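Keeping Your Park Hats, Pins and Souvenir Tees Looking Lovely

I got home from our last park trip with two carrier bags of goodies, a squashed pair of ears and a hoodie that smelled strongly of churros, and I was SO happy. If you collect theme park bits and bobs like I do (my pin count passed 400 this spring and I'm not even slightly sorry), you'll know the fun carries on for months afterwards, as long as you look after it all. So I've gathered up the tips that work in our house, plus a few that readers have sent in. Keep them coming!

Ears and headbands

Never put ears in the washing machine, even on the gentle cycle. The padding goes lumpy and the glue lets go of everything it was holding. A barely damp cloth with one drop of washing-up liquid is all you want. Dab, don't rub, and go over it again with a clean cloth and plain water. Sequinned ears should be brushed lightly with a soft baby toothbrush, all in the direction the sequins lie.

For squashed ears, hold them over a steaming kettle for a few seconds (fingers well out of the way, please!) and then stuff them gently with tissue and leave them overnight. Mine came up beautifully. Don't try this on anything foil-covered or with a light-up battery pack inside.

To store headbands, slide them over a cardboard tube from a roll of wrapping paper. I get 6 on a tube and lay it along the top shelf of the wardrobe. Ka-ming Peng wrote in to say she uses an old kitchen roll holder stood upright on her dressing table, and I love that, it looks like a little tree of ears!

Souvenir T-shirts and hoodies

Turn them inside out, wash at 30 degrees, and keep them well away from the tumble dryer. Printed designs crack with heat, and once they've gone there's no getting them back. If you must iron, iron from the inside with a tea towel in between. Glitter prints get washed on their own in our house, after a certain incident with the school shirts.

Sun cream marks round the collar are a pain. Work in a little washing-up liquid while the shirt is dry, leave it for half an hour, then wash as normal. Skip the bleach, which can turn sun cream stains a nasty rusty orange.

For ice cream, scrape off what you can and rinse from the back in cold water. Hot water sets the milk into the fabric. Chocolate wants the same treatment, with a bit more patience.

Pins and lanyards

Pins tarnish quicker than you'd think if they live in a steamy room, so the bathroom shelf is out. A dry microfibre cloth brings up the shine. I was given a tin of metal polish once and it dulled the enamel on one of my favourites, so I stick to the cloth now.

Cork boards are cheap and cheerful but the backs work loose. Cover the board with felt first and the pins sit much more firmly. Swap rubber backs for locking ones on anything you wear out and about. I lost a lovely pumpkin pin somewhere between the car park and the gates at Flolevdale and I still think about it.

Lanyards can be hand washed in the sink with the pins off. Roll them in a towel, squeeze, and hang them from a door handle to dry flat and straight.

Mugs, tumblers and popcorn buckets

Hand wash, every time, even if the bottom says dishwasher safe. Tea stains lift with a spoonful of bicarbonate of soda and warm water left to sit for an hour. For a tumbler with a whiffy straw, use a thin bottle brush and white vinegar, then rinse until the smell has gone.

Popcorn buckets hold on to that buttery smell for ages. Fill them with scrunched-up newspaper, pop the lid on, and leave them for a couple of days. Afterwards they make brilliant tubs for building bricks, hair bobbles or spare pegs.

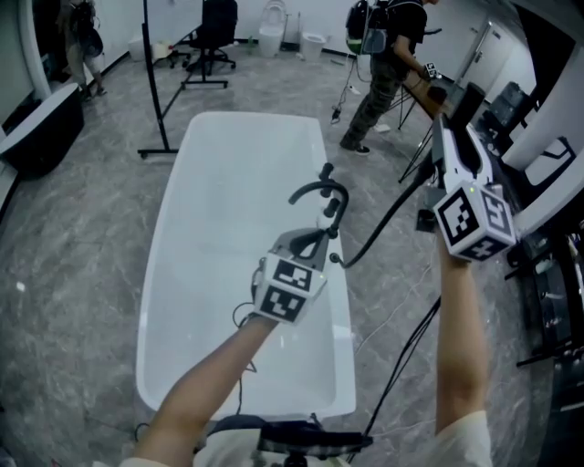
CLISMONT, November

It's nearly time to get the festive things out! My seasonal souvenirs live in the loft for most of the year, so here's how I bring them back to life.

Baubles first. Lift them out over a folded towel, in case one slips, and dust them with a clean make-up brush. Water can creep under painted details, so keep them dry. Egg boxes are perfect for the small ones and cost nothing.

Plush toys in winter jumpers can usually be freshened with bicarbonate of soda. Sprinkle it on, leave it for an hour, and brush it off outdoors. If the label says they can be washed, put each one in a tied pillowcase so the noses don't get scratched.

Cheng-en Tsai, over in Fudley, asked how to get old price stickers off a snow globe base. Warm the sticker with a hairdryer on low, peel slowly, and wipe away any leftover gum with a dab of cooking oil on kitchen paper. Keep the heat away from the globe itself. And stand snow globes out of direct sun, as the light can fade the colours and the curved glass can focus it enough to scorch things nearby.

Pop a lavender bag in every storage box before it goes back up, and write the contents on the side as well as the lid. Future you will be thrilled!

Next time I'll be tackling autograph books and how to stop felt tip bleeding through the pages. If you've got a trick for that, do write in, I'd love to try it.

Contact | © Clismont Home Tips | Back to top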